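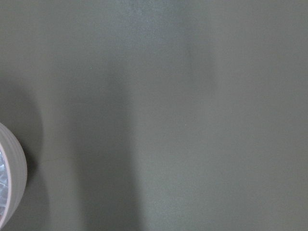 Un rollo de cinta sobre la mesa.

"El papel es lo primero": Macarena Paredes y el oficio de preparar una mesa de trabajo

Por Rutilio Figueroa
28 de diciembre de 2025
Compartir Guardar Imprimir

Macarena Paredes lleva en la muñeca izquierda una goma elástica de las de atar carpetas, y mientras habla la estira y la suelta. Nos recibe en Domwood, donde prepara desde junio las mesas en las que se ensayan tareas de cocina: verter, cortar, pasar granos de un recipiente a otro. Cosas que hacemos en casa sin pensar y que a ella la tienen fascinada.

"Yo venía de montar escaparates", cuenta. "Cuatro años poniendo vajillas en vitrinas, y siempre con la misma manía: ¿dónde pongo el cuenco para que la mano vaya sola hacia él? Pues aquí hago lo mismo, pero con la ventaja de que las cosas se usan. ¡En un escaparate no se derrama nada!"

Lo de derramar le interesa muchísimo. Le pregunto si no le da pereza limpiar y se ríe.

"Para eso está el papel kraft. Me encanta el papel kraft, lo digo en serio, podría estar una tarde entera hablando de él. Lo extiendes, lo alisas desde el centro hacia fuera con el canto de la mano y de pronto tienes una mesa limpia, mate, de un color amable. Lo que cae se ve. Y cuando toca recoger, doblas las puntas hacia dentro y te llevas todo como si fuera un paquete de la panadería."

¿Y la cinta? Macarena levanta un dedo, como si estuviera esperando la pregunta.

"La cinta es medio trabajo. La gente pone demasiada. Yo uso tiras cortas en las esquinas y una a mitad de cada lado largo, y ya está. Si la mesa está pintada hay que tirar muy bajo al despegarla, casi a ras, despacito. Y el rollo siempre a mano, a la izquierda, que luego lo buscas con el papel sujeto con el codo y es un drama." El formato de papel que pide es de 207 centímetros de largo. Antes compraban el de 230, pero sobraba un faldón que se enganchaba en la ropa de todo el que pasaba.

Su compañero Vojtěch Skála, que está al otro lado de la sala, interviene sin levantar la vista: "Dos veces me lo llevé puesto". Macarena asegura que fueron más.

Le pido que me explique cómo se elige lo que va encima. Ahí se embala, y confieso que yo con ella.

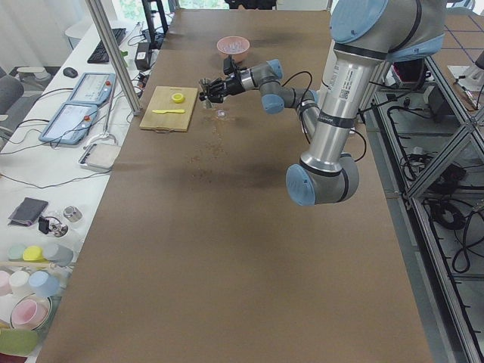

"Primero, que los colores se distingan de un vistazo", dice. "Una tabla de cortar de madera clara, un cuchillo de plástico amarillo, un cuenco rosa. Parece una merienda de niños, ¿verdad? Pero es que funciona de maravilla. El rosa sobre el papel marrón se encuentra enseguida, y el amarillo encima de la madera queda alegre, da gusto. Luego están los transparentes, los vasitos, que son mis preferidos y también los más traicioneros, porque sobre el kraft casi se borran."

Tiene una teoría sobre los granos. Cualquier cosa menuda, sostiene, enseña más de una mesa que los objetos grandes. "Se te cae un puñado y ves por dónde ha ido el vaso. Es un dibujo. Yo antes de recoger me quedo un momento mirándolo -- Vojtěch me mete prisa, claro -- y según lo que vea muevo el cuenco un poco más cerca o giro la tabla."

Para recoger usa un pincel ancho de repostería y una tarjeta rígida. La escoba de mano la desterró la primera semana: levantaba polvo y dejaba lo pequeño en los pliegues. La tabla la limpia aparte, con un paño apenas húmedo, y la deja secar de canto. "De canto, nunca tumbada", insiste. Ximena Barajas, que llevaba las mesas antes que ella, le dejó una libreta con notas de este tipo y Macarena la guarda como un tesoro. En la primera página pone: "El papel es lo primero". En la segunda hay una receta de bizcocho de naranja, que también ha probado (le salió un poco seco).

Hablamos también del orden alrededor. La mesa de preparar es una cosa y el escritorio de al lado es otra, y ella defiende esa frontera con uñas y dientes. "Cada uno con su lado. Teclado, ratón, cables, lo que quieras, en el escritorio. Al papel solo sube lo que se va a usar. Jacinto me dejó una vez un café encima y todavía se lo recuerdo."

Jacinto Manríquez, consultado después en el pasillo, sostiene que el café era de otro.

Antes de irme le pregunto qué le gustaría montar y todavía no ha podido. No duda ni un segundo: "¡Un desayuno! Con su mantel, su tostada, su mermelada. Lo tengo dibujado. Me falta decidir el mantel, porque la tela se arruga de otra manera y no se puede pegar con cinta igual que el papel. He pensado en pesos en las esquinas, como los de las terrazas cuando hace viento. Si alguien que lea esto ha probado algo mejor, que me escriba, por favor."

Etiquetas: oficios, mesas, papel kraft, entrevistas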